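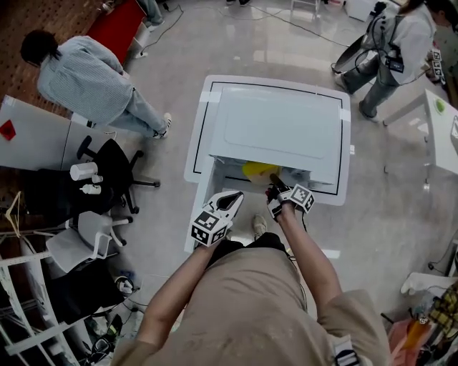 White cabinet, front drawer open, mat taped at the corners.

Tue 9 April

Sweetcorn drying, second go. Same idea as in February: find out how far cut kernels will go at a low oven heat before they brown, and whether blanching first is worth the trouble. February's notes are thin, and I can't tell from them which tray was blanched, so I am treating today as a fresh start.

Zoroser balance checked with the 500 g weight before use. Read true twice, then one gram high with the draught from the side door. Door kept shut after that.

Cobs came from the Navarrete stall in two bags. Second bag had some soft tips and I cut those off. Blanched four minutes, cooled in cold water, drained on a towel, then cut with the short knife. The long one takes too much of the cob with it and leaves hard bits in the tray.

Tray A (blanched), with kernels: 676 g
Tray A, kernels only: 612 g
After the first stretch, kernels only: 279 g

So 333 g gone, a bit over 54 per cent of the starting weight. If I take the fresh corn as 75 per cent water there was 153 g of dry matter, so tray A is still carrying 126 g of water and sits at 45 per cent. For storage I want 10 per cent, meaning a final weight of 170 g. Long way to go yet. The 75 per cent is out of a book and is the weakest part of the sum.

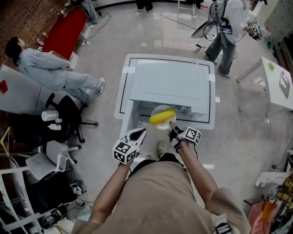

Corn cob on the clear round plate, near the front edge of the table.

Tray B (raw) was a mess. The kernels burst when cut and the milk glued them to the mesh. I scraped them loose twice with the fish slice and lost enough on the bench that the weight is no good. Not recorded. The colour is duller than A already, with brown edges on the side nearest the fan.

Turned both trays front to back every half hour. Missed one turn while on the phone to Trismont about the replacement mesh. They have the fine one in stock but only in the wide size, so it would have to be cut down and the edge folded. Ordered one anyway.

To get past guessing at 75 per cent I need a proper starting figure from the same bag of corn. Plan is a small sample chopped fine, short bursts on low, weighed between each until two readings match.
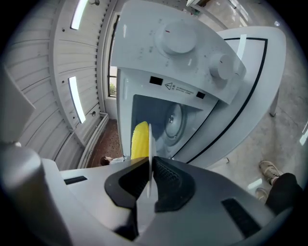
The bursts need to be short near the end. In February I scorched a sample and then had a lower weight that meant nothing, as some of it had gone off as smoke. One minute, weigh, stir, repeat. A cup of water goes in alongside for the last few. Note the plate weight before starting, not after.

Plakska method sheet says to dry at a higher heat for the first hour and then drop down. Haven't tried it. Worth doing on half of the next lot if there are enough cobs.

Taste of A at this stage: sweet, chewy, slight skin. B tastes starchy and a bit of cardboard.

To do:
- wash mesh B, soak overnight
- find the lid for the glass jar
- finish tray A down to 170 g and write the time in here
- label trays on the rim this time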